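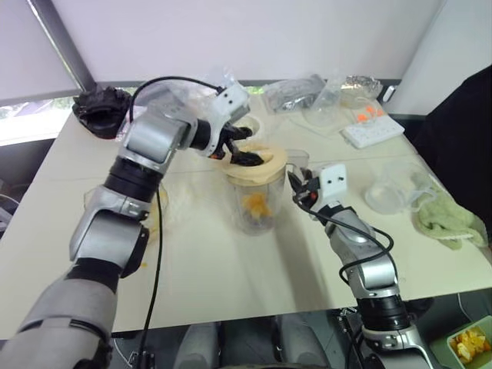

Skinadano, which runs staff kitchens for office tenants, has moved part of its juice and smoothie preparation at the Onden site to a two-armed robot. The changeover began in November and covers the early shift only.

The robot handles the blender jar and its lid. Staff still peel and portion the fruit, set out the cups and wipe down the table between batches. The current target is 44 servings before 10 a.m., against 80 for the same shift when it was done entirely by hand. The remainder is still made by staff at a second counter.

The kitchen employs 13 people. No positions have been cut, according to the company, but 7 of them have new duties on the rota. Two now start half an hour earlier to prepare fruit, and one person per shift is assigned to stand by the robot, clear faults and log stoppages. That role carries a small hourly supplement, to be reviewed after the trial.

"The lid is the slow part," said Ikhsan Raju, who supervises the early shift. "A person does it without looking. With the arms you wait, and you have to plan your other work for the wait." He said the log sheets had already been shortened once after staff complained that filling them in took longer than clearing the fault.

Training was supplied by Santoso, the integrator, and took two mornings per employee — one on safe distances and the stop button, one on restarting a batch. Cleaning of the grippers remains a manual job and is done at the end of the shift with the power off.

A second Skinadano kitchen, at Mirska, will keep its present arrangement until the Onden figures are in.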